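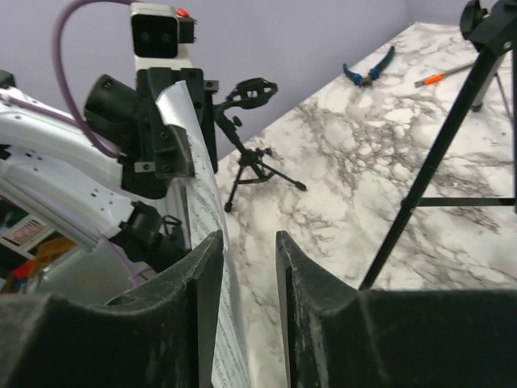 Section 4. Cleaning and Sealing
Wait 15 days after fitting the top before you apply Judosen sealer. Wipe the surface with a soft cloth and plain water. On a glossy white top with gray and brownish veins, dull patches of leftover soap are easy to miss, so check it from a low angle.

1. Shake the bottle and pour a little sealer onto a clean pad.
2. Spread it in a thin, even coat, working toward you.
3. Leave it for 3 minutes, then buff dry.

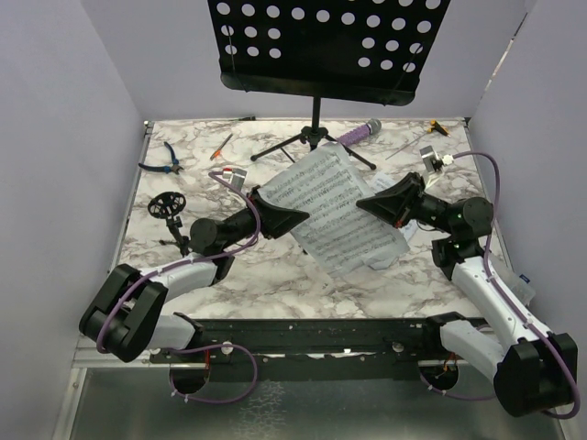

4. Repeat once if water still soaks in — a third coat will only leave streaks.

Caution: Do not use vinegar, lemon juice or scouring powder on the top, sealed or unsealed.

Note: Keep the cap tight and store the bottle upright, away from heat.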